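The Gultside Rosary Walk

The Gultside Rosary Walk is a Catholic devotional procession held each July between the village of Follthorpe and the chapel of Our Lady at Gultside. It is a modest affair as pilgrimages go, only 4 miles from start to finish, but it is dearly loved by the families who keep it, and many people who have long since moved away come home for it in the summer. The walk is named for the rosary, which is prayed aloud along the road, and it ends with evening Mass and a shared supper in the parish house.

Origins

The walk was begun by Lech Wysocka, a quarry worker who had settled in Follthorpe with his wife and children and who missed the long summer pilgrimages he had known as a boy. In the first year he set out with two neighbors and a borrowed banner, and by his own account they got lost at the mill and had to ask a farmer the way. The chapel already had a painting of the Virgin and Child, given by the Domański family, and it was this painting that Wysocka chose as the goal of the walk. He is said to have told his children that a person should arrive somewhere at the end of a prayer, and the saying is still printed at the front of the walk's little hymn sheet.

Order of the day

Walkers gather outside the church in Follthorpe for a blessing and a reading, nearly always the Visitation from the Gospel of Luke, in which Mary goes in haste to the hill country to greet her cousin Elizabeth. The joyful mysteries are prayed on the first stretch, in English and Polish by turns, so that one language begins the Hail Mary and the other finishes it. There is a long rest at the Natia spring, where the children are given bread and plums, and then the glorious mysteries are taken up for the climb. The last part of the road is walked in silence – or as near to silence as a crowd with small children can manage. 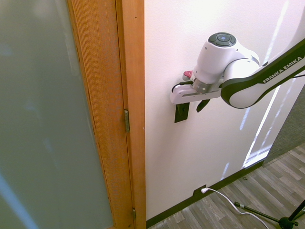
The greeting at the door is the part of the day that people tend to remember best. When the walkers reach the parish house beside the chapel, the leader knocks and recites Mary's greeting, and someone inside answers with Elizabeth's words from Luke 1:42, "Blessed are you among women, and blessed is the fruit of your womb." The custom is plainly a way of acting out the Visitation, and it has spread into family life as well, so that many households in the parish now say the same two lines at home on the last day of May. Any door will do for this, and an ordinary one with a frosted glass panel, a honey-colored wooden surround and brass-colored hinges serves as well as a church porch. After the answer is given, everyone goes in together and the Magnificat is sung.

Music

The walk has 2 hymns of its own, both with words by Wiesława Tokarz, who played the chapel organ for many years. The better known of them, "In Haste to the Hills," follows the Magnificat closely and is set to an old harvest tune. Carter Boychuk later wrote a simple descant for it, which the children's choir sings on the final verse.

Recent years

Maja Szulc has led the walk since Wysocka's knees gave out, although he still comes by car to meet everyone at the spring. She added a shorter route of 2 miles for older walkers and for parents with strollers, joining the main road just below the chapel. The supper remains much as it was, with soup, rye bread and a great many cakes.

Page last revised 2025-03-05.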